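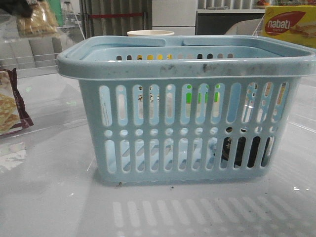

Blue basket, snack table, scuffs and all

Scuffed up shopping basket, clean it or toss it?

bluebasket_mo
Okay so I've had one of those light blue plastic shopping baskets for years (the kind with the slots all over and two handles that fold down) and it's become my snack basket. Crackers, wafers, whatever we're working through that week. The rim is covered in gray smudges and I can't get them off. Dish soap did zip. And the crumbs! They fall right through the slots onto my white table, which is glossy, so every speck shows. Do I keep scrubbing or just buy a new one?

terkora_tess
Toss it. I had a set from Thongsuk that went the same way, and once the plastic is scratched the dirt just lives in there. I paid 4 bucks each for the new ones.

pantryjoe64
Disagree with Tess, sorry. Those look like scuffs to me, so try a melamine sponge with hardly any pressure, then wipe it down. Mine came back maybe 70 percent, which is fine for something that holds crackers.

terkora_tess
70 percent clean is still dirty, Joe.

pantryjoe64
It's a basket, Tess. The food's in wrappers.

bluebasket_mo
Ha, okay you two. I did try a sponge on the back corner and it took the shine off, so now I'm nervous about the front. Also Nabati wafers shed like crazy once they're open, so wrappers only get you so far.

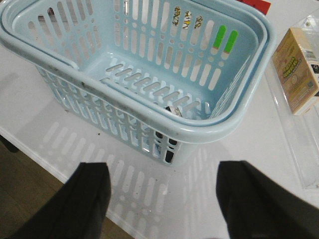

Posted by Rokeya Miah, November, 9:36 pm

Jumping in because I have pretty much the same basket, down to the grubby patch on the near rim. Mine's got little cartoon stickers on the inside of the far wall and a couple of bright green strips next to them, and I'm leaving all of it alone. I like it that way!

For the smudges I make a paste with baking soda and a little water, leave it on while I do the dishes, then go over it with an old toothbrush. The slots are the annoying part, and the bottom is all slots too, so I do that in the tub with the sprayer. For crumbs I'd cut a piece of shelf liner to fit the floor. I got a roll from Vevance that did this basket and two drawers.

pantryjoe64
Shelf liner, yes. Only it'll trap the crumbs, so you have to shake it out.

terkora_tess
So now it's a basket with a chore attached. Still say toss.

bluebasket_mo
Rokeya, the stickers are adorable. Going to try the paste tonight, front rim only. Does the liner need to be the grippy kind or is smooth okay?

Rokeya Miah
Smooth! The grippy stuff holds on to every crumb.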